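Search this site Search Go
Ristgate Residents' Newsletter
3 min read

Bedrooms: what we learned from the guest room refresh

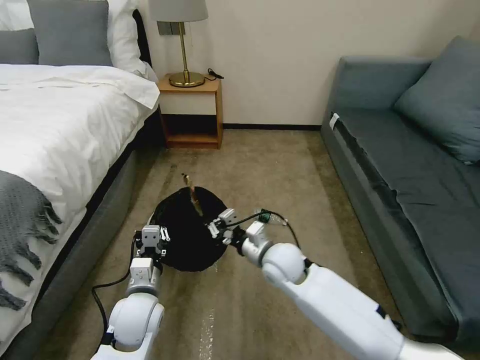
A guest room with the bed made up, grey throw across the duvet and the sofa alongside.

The guest rooms at Ristgate are let to residents' visitors for up to three nights at a time, and they get a lot of use. Last year we took almost 200 bookings, and by the winter the rooms were looking tired. Caroline Mfinanga, who looks after the bookings, asked for a small budget to put them right before the spring visitors arrive. The work finished in March and all the rooms can be booked again.

The old patterned bedspreads have gone. Beds now have a plain white duvet, two white pillows and two grey ones, with a knitted throw at the foot end. The throws have a long twisted fringe and should not go in the tumble dryer. If one needs washing, please leave it folded on the sofa with a note and we will send it out with the laundry. We have two spares in the linen cupboard.

The sofas have stayed. They were bought from Valdovinos when the building opened and the frames are still sound, so we had the covers cleaned at £43 each and bought new grey cushions. A sofa will do for one child overnight, but we do not supply bedding for it. Please bring your own sheet and blanket.

Several visitors had asked for somewhere to put a book and a glass of water. The bedside tables are light wood with an open shelf underneath, and the lamps on top have a white drum shade and a brass-coloured base. Please switch the lamps off when you go out. Replacement bulbs are kept in the office - ask at the desk and do not take one from the corridor lights.

The beige carpets were cleaned by a firm from Clitudach. Two marks near the door of the end room would not come out, and we have decided to live with them. Outdoor shoes should come off in the hallway, where there is now a rack.

On the last morning, visitors are asked to strip the bed and put the sheets and pillowcases in the black fabric bag. Leave the duvet, the pillows and the throw on the bed. Towels go in the same bag if there is room, otherwise in the bath. Rooms need to be clear by 10 am. Danang Govindasamy does the changeovers and has only the morning to turn a room round when bookings are back to back.

The charge goes up to £40 a night, and £18 for each extra night after the first. Bookings already made will be honoured at the old price. The Stiltutside building has its own guest room with a separate diary, so please ring them direct for that one.

To book, call at the office or leave a slip in the box by the post shelves.

Last updated: March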